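Operators wanted for remote teaching of a robot arm (part-time, paid)

Zerndale is looking for people who will guide a robot arm through simple table tasks from a distance. The work belongs to our project Nadden, in which we collect recorded movements made by many different hands. You do not need a technical education. You need patience, a steady hand and the wish to do the same thing well many times.

The project has until now 3442 accepted recordings, and most of them were made by a very small group of operators. We would like to have more variety in how people move, so we open 4 new places. Left-handed persons are especially welcome to apply.

What you will do

All new operators begin in simulation. You sit at a desk in our Esonness office, hold a hand controller, and the arm on your screen follows your movement. You bring the gripper to an object, close it, lift the object and put it down at the place given in the task sheet. If the recording is not good, you mark it and start again. We do not take money away for bad recordings, but we ask that you mark them truthfully.

The first tasks use small objects on a flat grey surface, for example an orange box. The arm has six axes, and it is easy to fold it into a position from which it is difficult to continue, so a part of the training is about planning the path of the elbow and the wrist before you move.

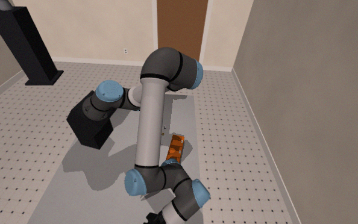 Hours and payment

One session takes 50 minutes, and after it you have a break away from the screen. You can do up to three sessions in a day. We pay per session, also for the training sessions, and the exact rate is written in the agreement which you receive before the first visit. Mornings are preferred, but on Monday we are open until 8 p.m.

After 70 accepted recordings you may ask to move to the Shevchuk room, where the same tasks are done with a real arm. There you guide the arm directly by hand, and a supervisor is always present. This step is voluntary, and many operators stay with the simulation.

Who can apply

You must be at least 18 years old and able to read task sheets in English. Glasses are no problem. If you easily feel unwell from moving pictures on a screen, please tell us in your application and we will arrange a short trial first. Experience with video games can help, but it is not required.

How to apply

Write a short letter to Beca Bowen, operator coordination, at the Zerndale office in Esonness. Please include which hand you prefer, which days you are free, and from when you could start. A CV is not necessary. We will invite suitable persons for a trial session in December, and everybody who writes to us will receive an answer.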